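Sunska open evening, anyone else go?

tessel_8
Posted in: Shows, visits and open days

Went to the Sunska one last night, the robot demo upstairs. Got there at 6 and didn't leave til they were putting chairs away. Writing this fast on my lunch so excuse typos.

Short version: worth the drive. Two-armed setup, small table, ordinary kitchen stuff and food. No fence, you could stand pretty close. Pics:

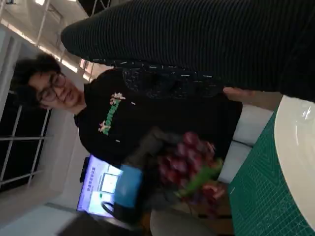
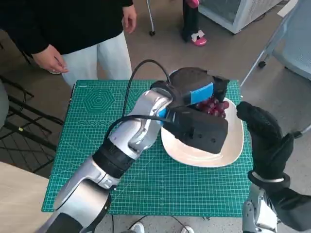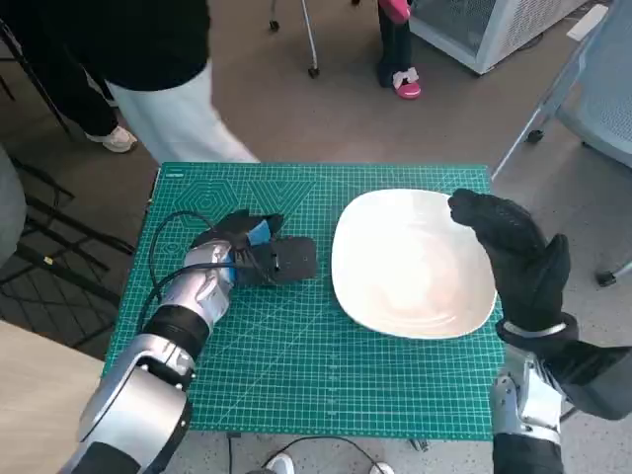 Talk was first, Eldana Ayele, 30 minutes, no slides to speak of. She covers how they get the arms to do household jobs and what goes wrong. Mostly what goes wrong. Liked that. She said the hard part is anything soft or round, or anything with a lid, and that a job a person does without looking can eat a whole month of their time. Then everybody moved over to the table and it was basically questions until closing.

Parking was awful btw. Use the lot behind the bakery.

grommet_lane
Was there too, back row. Good talk, demo was oversold if you ask me. The flyer said "kitchen helper". I saw a lot of waiting between moves. My kid lost interest and went looking for the snacks.

tessel_8
Fair on the waiting. But it's a lab showing lab stuff, I didn't expect dinner.

grommet_lane
Then don't put dinner on the flyer!

pvk_mike
Couldn't make it. Did they say how it was being driven? Somebody with a controller, or was it running by itself? Makes a huge difference and these events never say.

tessel_8
Someone asked exactly that. Ayele said they do both, depends on the task, and she'd tell us which if we asked before a run. I asked once and got a straight answer (person driving). Didn't ask every time, wish I had.

pvk_mike
So you've got no idea for the rest. That's my problem with open days. People go home and tell their friends the robot did it.

Rosalba T
Mike come on. She offered to tell anyone who asked. What more do you want, a sign?

pvk_mike
Yes. A sign. A light on the table, green for by itself, red for driven. Costs nothing.

Rosalba T
ok a light would be kind of nice

hexbolt
Did anyone catch the bit on training runs? I came in late and heard "1,000" and then people laughing.

tessel_8
She said they'd planned on 1,000 practice runs for one task and threw out the first 80 since the table had been set up at the wrong height. Whole room groaned. Then she said it was her who measured the table.

hexbolt
Ha ok. Been there. We did a palletizer job with Kenda once and the drawing had the conveyor off by a hand's width. Two days of swearing.

grommet_lane
Not the same thing though. A palletizer has one job and it does it all night. I run a line with two of those and I would trade neither of them for what I saw. Hands look great in photos, they break. Ask what a replacement finger costs.

hexbolt
Didn't say same thing, said same mistake. And yes they break. So did every gripper in our shop for the first year.

grommet_lane
Ours was fine from week one. Maybe buy better grippers.

hexbolt
Maybe run something harder than boxes.

Rosalba T
boys

mod_carrie
Keep it friendly please. Grippers vs hands has its own thread, pinned, take it there.

yellowcab
Teacher here, middle school. Would it work for a group? I'd have 30 kids and two parents. Is there room, and is it loud?

tessel_8
Not loud. Room, hmm. 30 around one small table is a no, the back half would see shoulders. Ask them about splitting the group. The person handling visits is Yung-ching Lam, very nice, was at the door with the sign-in sheet. I was number 108 on it and there was still a line behind me, so they do get crowds.

Rosalba T
Second that, email Lam. My sister's scout group went in August and they got split in two, half at the table and half doing a thing with cardboard fingers and string. The kids liked the string better lol

yellowcab
Cardboard fingers sounds perfect. Emailing now, thanks both.

pvk_mike
When you go have the kids ask who's driving. Every single time.

yellowcab
They're 12, they'll ask that plus how much it costs plus can it punch.

hexbolt
Is the Darwish thing still happening? Heard they were doing an open day as well, bigger hall.

grommet_lane
Moved to spring. Dirix is doing one too but it's trade only, you need a company address to register. I'll be at that one, will post what I see. With real cycle times.

tessel_8
Please do, I can't get in. And ask about the fingers for me, now I want to know the price.

grommet_lane
Will do. Bet it's ugly.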